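Home | Gig Guide | How-Tos | Reviews | About

How to get a good spot at a small gig (and still have a voice on Friday)

I go to a lot of shows in little rooms. Pubs, band halls, the upstairs bit of a bowls club once, a record shop with the racks shoved against the wall. My mates keep texting me the same questions before every one of them, so I've finally written it all down and from now on they're getting a link.

I'm mostly talking about rooms that hold a couple of hundred people. Arenas are a different sport and I'm no good at them.

Sort your ticket first

Buy from the venue's own page if it has one. I paid $23 for my last ticket at the door price, and the resale listing for the same night was nearly double before the fees went on. If it's sold out, get on the waitlist anyway! People's plans fall over all the time, especially midweek, and I've had tickets pop up at lunchtime on the day.

Screenshot the barcode before you leave home. Reception in a brick basement is hopeless and you don't want to be the one holding up the line while your email loads.

Find out the set times

Doors and set times are two very different things. If the ticket says doors at 7, the first act might be on at 8 and the headliner closer to 10. Most venues post the running order in their stories on the afternoon of the show. If they don't, ring up and ask the bar. They always know, and they're usually quite happy to tell you.

I like to turn up in time for the first support. I found Prolora that way, opening for somebody I've since completely gone off, and I've seen them 4 times now (they're a trio, lots of organ, very loud for people who look that sleepy). Supports get a rough trot with half a crowd talking over them, so if you're there, be there.

Where to stand

Everyone heads for the front and the middle. The front is great for seeing and pretty ordinary for hearing, as the vocals are going over your head and you're mostly getting the guitar amp. If there's a drum kit in your face you'll get a lot of drum kit.

What I do is find the sound desk and stand two or three steps in front of it, a little to one side so I'm not blocking the engineer. They're mixing for their own ears, so you get more or less what they get. If you're short like me, look for anything raised: a step, the edge of an old dance floor, the bottom stair. At the Sesto there's a ledge along the left wall that fits two people and I will race you for it.

Stay away from the path between the bar and the loos. You'll spend the whole night turning sideways.

Earplugs, please

Get the proper music ones with the filters. Foam works but it makes everything sound like it's next door. Mine live on my keys in a little metal tube, and I put them in before the first song, because it's a pain to fiddle with them once your hands are full. Keep a spare pair of foam ones in your jacket for whoever you dragged along.

What to bring

Not much. Phone, card, a bit of cash for the merch table, a light layer you can tie around your waist. Leave the backpack at home, or cloak it if there's a cloakroom. A tote bag folded up in your pocket is handy if you end up buying a record, and I always end up buying a record.

Eat beforehand. Have a glass of water between drinks. I know, I know, but your Friday self will be thrilled.

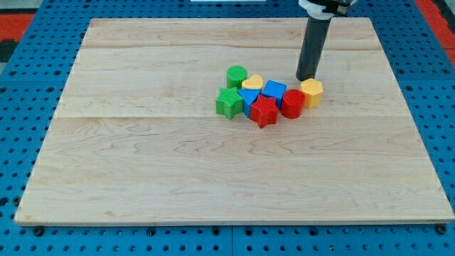 FOMTON, February – I tested all of my own advice on a Thursday night at the Sesto, so this is how it went in practice.

I got there at 7.30 and there were already people leaning on the stage. I let them have it. The opener was Khasawneh, a duo I'd never heard of, just a cello and a laptop, and from near the desk you could hear every scrape of the bow. By the second song I'd moved up onto the ledge and could see over everybody's heads.

The main act started 3 songs' worth late (a dodgy lead, I think, there was a lot of crouching). The crowd pushed forward when the lights went down and there was loads of room left at the back. I had space to dance badly and somewhere to put my drink.

Getting out again

Go to the merch table before the encore if you want a particular size. Mediums go first. If the last bus is tight, shift towards the door during the second-last song, and you can still hear everything from there. And say ta to the door staff on your way past, they've been on their feet longer than you have.

Related how-tos
How to look after second-hand records
Taking a half-decent gig photo on your phone
Going to a show by yourself
What to ask before you book a band for a backyard party
Reading a festival timetable without crying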